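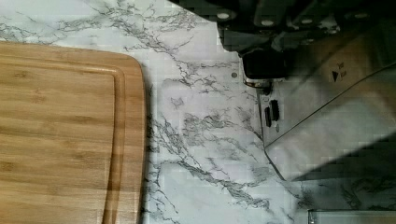
Home Kitchen Laundry Workshop Garden Search

Bamboo boards: washing, drying and oiling

Bamboo is a grass, pressed and glued in strips, and it behaves a little differently from maple or camphor laurel. It is harder on the knife edge, takes up oil slowly and tends to fail at the glue lines before the surface wears out. Most of the failures I see are from water left sitting in the juice groove or underneath the board.

Washing

Scrape the board first with a bench scraper or the back of a knife. Wash both faces with hot water and ordinary dish detergent, even if only one was used. Wetting one face makes the board cup. Run a soft nylon brush around the whole groove, slowing down at the corners where fat collects. Rinse and wipe dry with a tea towel, then run a folded corner of the towel along the groove.

Do not soak it. Do not put it in the dishwasher.

Drying

Stand the board on its long edge with air on both sides. Leaning it flat against a splashback is no good, as the back stays damp. Leave it overnight before it goes in a cupboard. In a humid January kitchen allow a full day.

Odour and stains

Onion and garlic: coarse salt and half a lemon, rubbed along the grain, left five minutes, rinsed.
Beetroot and turmeric: bicarb mixed to a stiff paste, left ten minutes, brushed off. A second application may be needed. Some colour will stay in the grain and does no harm.
Raw meat: wash as above straight after use. I keep a separate plastic board for chicken and suggest you do the same.

Oiling

Use food-grade mineral oil, sold at chemists as liquid paraffin. Check the label before buying. Olive and canola oils go rancid.

1. Start with a board that has been dry for at least a day.
2. Warm the bottle in a jug of hot tap water.
3. Wipe a thin coat on both faces and all four edges. Use a cotton bud in the groove.
4. Leave overnight, then wipe off whatever has not gone in.
5. Repeat after a week for a new board, then every month or two.

Water that beads means the finish is sound. Water that darkens the surface means it is due.

On a stone or marble-look benchtop

Lay a damp cloth or a square of non-slip mesh under the board before cutting. Lift the board when you finish and wipe the bench. Juice that overflows the groove can creep underneath, and lemon or vinegar will etch real marble quickly. Let a freshly oiled board sit on newspaper overnight, well away from unsealed stone, which can take an oil mark.

Raised grain

Sand lightly with 240 grit, along the strips, until the fuzz is gone. Wipe off the dust, oil again. For the groove, wrap the paper around a pencil or a piece of dowel of matching curve. A split that runs through to the underside is not worth gluing. Replace the board.

Hanna Wróbel
Revised 04/10/2019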